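The Londia Hand

The first thing Assunta Marchetti taught me was how to let go. I'd been at Levchenko two hours, I had the gloves on and the headset pinching my ears, and I was already hanging on to everything like it owed me money.

"You grab like you're scared of it," she said. "The model's going to grab like it's scared too. Is that what you want to leave the world?"

I was twenty-six and I'd answered an ad. I hadn't planned on leaving the world anything!

But that was the job. You moved your hands, the robot moved its hands, and all of it got saved and shipped off to Silico, where some enormous patient thing chewed on it overnight. We owed them 80 good episodes a shift. A good episode had a beginning and an end and no panic in the middle. Assunta did hers humming. I did mine with my tongue stuck out, which she pointed out on my very first break (I still do it, by the way). 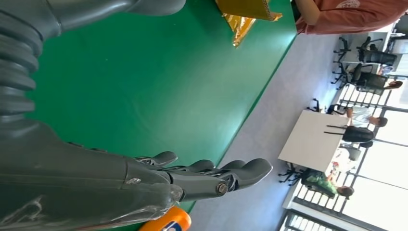 The hand over the green table, fingers out, with the desk crowd over by the windows.

The desk people belonged to Mollitz, the client, and I was sure they were all watching me fail. They weren't. They were reading email. Still, every time I fumbled a pickup I could feel my neck go hot, and then I'd rush the next one, and then I'd have to flag that one too. By lunch I had 20 keepers and 42 in the trash.

"Keep a few of the ugly ones," Assunta said, scrolling through my trash like she was at a yard sale. "See this? You missed, you stopped, you came back around and got it. That's worth more than a clean one. It has to learn what to do when it misses."

"Does the sheet say that?"

"The sheet says lots of things." She dragged 7 of them back into the good folder and went off to find coffee.

So after lunch I quit trying to be perfect. We were on bottles, and bottles lying down are mean. You come in too high and you pinch nothing, you come in too low and you're shoving the mat.

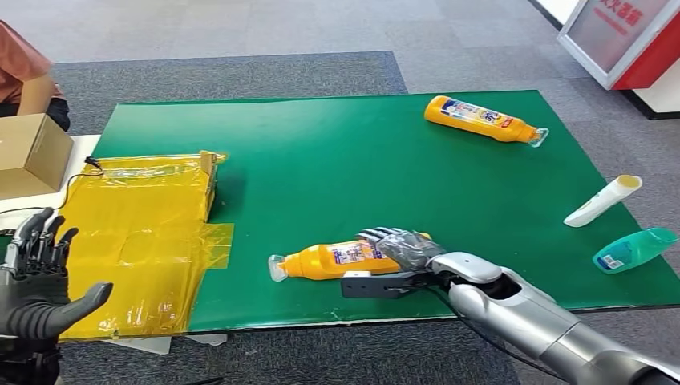
I slowed way down. I thought about my grandmother's kitchen in September, all those jars, and how she never looked at her hands while she worked. She'd be telling you about her cousin's divorce and her fingers would just go where the jar was. I tried that. I told Assunta about the cousin. I told her about the divorce, the boat, the second divorce. I picked up, I set down, I opened my fingers and backed away, and when I finally checked the counter it was past four and I'd gone an hour without flagging a thing.

"Who got the boat?" Assunta asked.

"The first wife."

"Good." She leaned over and played back my last one. The gray fingers came down, closed, waited a second. It was the waiting that got me. My grandmother always did that, a little pause once she had hold of something, before she lifted. I had no idea I did it too.

I watched it three times. Then I typed "keep" in the notes and hit send, and Assunta reset the table for the next one.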